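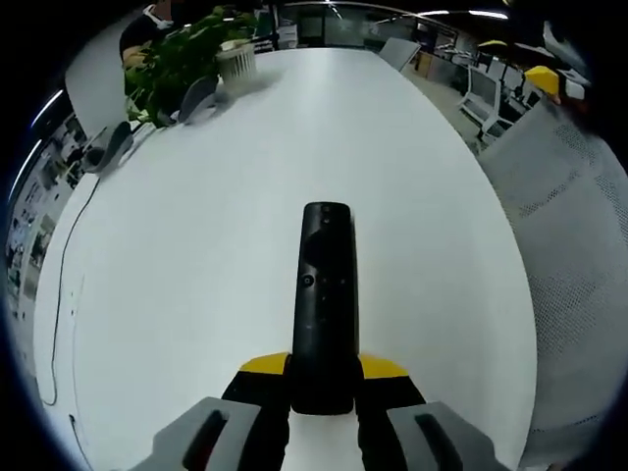 Figure 1. Black remote control over a white oval table.

Selling Sparklers in a Small Town: A Report on the Palamarchuk Fireworks Shop
Bohdana Stelmakh, Retail and Small Business, second year
Tuesday, November 12, 2019

I have wanted to write about a fireworks shop ever since my first summer in Winum, when it seemed that every family on our street had a paper bag of fountains by the back door. So I was very happy when the Palamarchuk family let me spend most of August behind their counter (and in their stockroom, and once on a ladder changing the letters on the road sign).

The question I started with was a plain one: what makes a person drive past one fireworks store to shop at another? My guess was price. The shop runs a 20 percent discount through the summer, and the big store out in Clurner advertises almost the same thing, so I thought people would be comparing flyers.

I handed a short survey to customers at the register and got 70 of them back, which pleased me more than I can say, as I had printed 400 and was starting to feel silly about the paper. Only 30 people put price first. Most of the others wrote about advice. They wanted somebody to tell them how loud a thing was, how long it lasted, and whether it would scare the dog!

That matched what I saw. Mrs. Palamarchuk will happily spend a quarter of an hour with a father buying one box of sparklers, and he usually leaves with a fountain or two as well. The Jemeso assortment packs sold best near the door, where the labels could be read in daylight, and hardly moved at all when we tried them on the back wall.

There are weak spots in my work. I was only there in August, after the July rush, and I never got to hand out surveys in Clurner. Next year I would like to do both stores, beginning in June, and ask people how far they drove. The survey form and the shelf plan are attached at the back.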